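The Robot That Would Not Let Go

Robots are very good at doing what they are told. This is the best thing about them. It is also, quite often, the thing that has gone wrong.

Gidon is a robot arm. It lives at the Plerinton workshop in Clendgate, where it is learning to lay a table. It has no face and no legs, and it does not know what dinner is. What it does have is a gripper with two fingers that open and close, a bit like your finger and thumb.

One morning in December, Gidon picked up a plastic lemon and kept it. The program said "open". The fingers stayed shut. Gidon then moved on to its next job, still holding the lemon, and tried to pick up a spoon with it. The spoon went on the floor. Gidon carried on to the next job after that, looking (if an arm can look like anything) perfectly pleased.
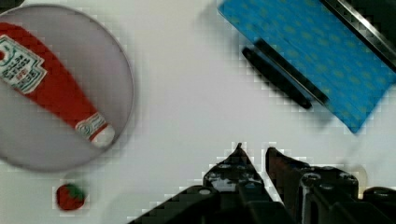

Letting go sounds like the easy part of picking things up. You have been doing it since you were a baby, mostly with food. For a robot it is a separate job with its own instructions, and the fingers have to move apart far enough for the thing to come free. Look at the gap between Gidon's two black fingers and you will see what "open" should look like, with the white table showing through the middle. On lemon day there was no gap at all, only lemon.

So what had happened? Wellington Batista, the engineer who looks after Gidon, took the gripper to bits and found a loose screw. It had worked its way out and jammed between two moving parts. Gidon's fingers had opened and closed 3000 times that month, and every squeeze gives the screws a tiny shake.

A loose screw is a fault. Faults happen to bicycles, toasters and school radiators too. The bigger trouble was that Gidon had no idea anything was wrong. Its program told the fingers to open and then simply believed they had. Imagine shouting "I've tidied my room!" without going upstairs. You may not need to imagine very hard.

Wellington tightened the screw, which took 15 minutes. Then he changed the program, which took eight days and a great deal of tea. Now Gidon checks how far apart its fingers are before it does anything else. If they have not opened, it stops and a light comes on.

It is annoying when a robot stops. It is much better than a robot that carries on regardless — a plastic lemon is soft and silly, but bigger robots lift heavy things, and you would not want one to be mistaken about whether it had let go.

There is also a big red button on the wall, called an emergency stop. Anyone in the workshop may press it, even a visitor. The one rule is that you never put your hand near the gripper to pull something free, however stuck it looks. Press the button first and fetch a grown-up.

The lemon has a dent in it now and sits on Wellington's shelf.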